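Overview Files Releases Issues Wiki

Datasets > Calendars and customs > Stundemell Days

Last updated: May

Stundemell Days
A table of local commemorative days

Stundemell Days is a list of the days that towns and villages set aside for remembering or celebrating something: a battle, a founder, a flood, a saint, a charter, the end of a strike. It leaves out national holidays, which are well covered by other lists. It was started by Aicha Younis as an index to the notices in the Zerouali collection of town almanacs, and turned into a proper dataset when other people began asking for copies of her spreadsheet.

The current release has 774 entries from 76 places. They were taken from 1,397 almanac pages. Many pages gave us nothing, and a few in the Prendthorpe almanacs gave us nine or ten entries each.

What is in the folder

days.csv – the main table, one row per day per place
places.csv – place names, with older spellings and the county or district as the almanac gave it
pages.csv – one row for every page read, including the ones with nothing on them
notes.txt – longer remarks that would not fit in a cell
LICENCE

All the files are UTF-8 with commas as separators and a header row. Excel may change some of the month and day values when it opens days.csv, so import the columns as text.

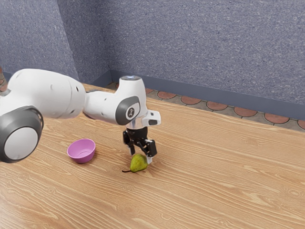
Columns in days.csv

There are 11 columns.

id – a number that stays the same from one release to the next
place – matches a row in places.csv
name – the name of the day as printed
name_modern – the same name in present-day spelling
rule – fixed, weekday or moveable
month – as a number, blank for moveable days
day – as a number, blank unless the rule is fixed
offset – for weekday and moveable days, how to work the date out
reason – one word from a short list (see below)
first_seen – the earliest almanac year in which we found it
page – matches a row in pages.csv

The rule column causes the most questions. A fixed day falls on the same date each year. A weekday day is something like the second Tuesday in a given month. A moveable day hangs off another feast, nearly always Easter, and the offset is counted in days from it. Negative numbers mean before.

If a day was moved by the town at some point, it has two rows with different ids, and the later row mentions the earlier one in notes.txt. We did not try to merge them. Prendthorpe moved its Charter Day twice and so has three rows.

The reason column

The words used are battle, charter, disaster, founder, harvest, labour, royal, saint, thanksgiving, trade and unknown. One word is given for each row, even where the almanac gives two reasons. In those cases we took the first one printed.

The reason is the one stated at the time. Several towns later came to explain their day differently, and the older wording is often vague or plainly wrong. The Bell Sunday entries are an example: two almanacs connect the day with a victory, and later ones with the hanging of a new bell. Both versions are in notes.txt and the row says battle, as that is what the first source says.

How the entries were made

Each page was read once and typed straight into a form. Ashraf Benjelloun then read every page with at least one entry a second time, with the first reading hidden, and the two were compared. Where they differed, both readers went back to the page together. Most differences were in the day number, where a worn 3 looks like an 8.

Pages with no entries were not read twice. Some days have certainly been missed as a result, mostly ones mentioned in passing inside market notices. If you find one, please open an issue with the page number.

Place names were matched by hand. Four places share a name with somewhere else in the same district, and for these the places table has a bracket after the name – (Upper), (Nether) and so on – which is ours and does not appear in print. 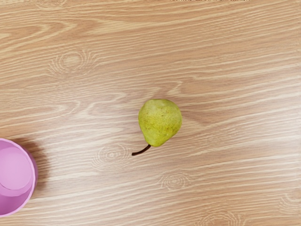 Things to be careful about

The almanacs were printed for sale, and they cover market towns far better than villages. A place with no rows may have had several days of its own. Please do not use the table to say that one district kept more days than another.

first_seen is the year we first found a day in print. It says nothing about when people began keeping it. The Zerouali run has gaps, the longest lasting six years, and a good number of first_seen values fall in the year straight after a gap.

There is no column for when a day stopped. We tried one in an early version and took it out. Almanacs copied their lists forward from year to year, and some were still printing days that the local paper said had been given up long before.

Royal days are patchy. Printers often left out accessions and birthdays on the grounds that everyone knew them, and then put them back in for a new reign.

Using it with Fodix

The table loads into Fodix without changes. Choose "dated list", point it at days.csv, and map rule, month, day and offset to the fields of the same names. Fodix will then work out moveable days for any year you ask for. It uses the Western date of Easter throughout, so for very early years check the result by hand. Blank months give a warning on import, which can be ignored.

Changes in this release

- Added the remaining pages for Prendthorpe
- Split "religious" into saint and thanksgiving
- Corrected the offset sign on Rogation entries, which was the wrong way round
- Removed four duplicate rows – their ids have been retired and will not be used again
- pages.csv now includes empty pages

Still to do

The supplement volumes have not been read. They are bound out of order and some are missing their title pages, so the year has to be worked out from the tide tables. Aicha has started on them. Days found there will be added at the end of the table with new ids.

Licence and credit

You may copy, change and share the data, including for paid work, as long as you credit it as "Stundemell Days, compiled by Aicha Younis and Ashraf Benjelloun" and say which release you used. The page scans are not part of the dataset and are not ours to share. Corrections go through Issues.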